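Home | Shop | Memory | Spares | Trade | Basket

Sesten desktop memory module
Stock no. 1097
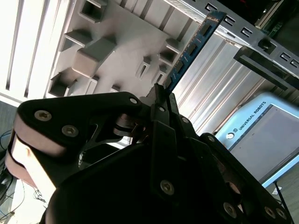

Sold singly, with a matched pair available on request. Each module is tested on our bench at Lomham before it goes into stock, and the test slip is packed with it. Please check your motherboard manual before ordering – the notch has to line up with the key in the slot, and a module of the wrong generation will not go in.

Fitting

Switch off at the wall and take the side panel off the case. Open the clips at the end of the slot. Hold the module by its edges, keep your fingers off the gold contacts and press down evenly until the clips close. If the computer does not start, take the module out and fit it again before ringing us.

Delivery and returns

Sent in an anti-static sleeve inside a padded box. Unused modules can come back within 60 days. Trade customers should quote their account number. Questions about older boards go to Gwenllian Lougher on extension 163.

Page checked by Dilwyn Gape, 12 October 2022

Share | 3 comments

Previous item | Next item | Back to Memory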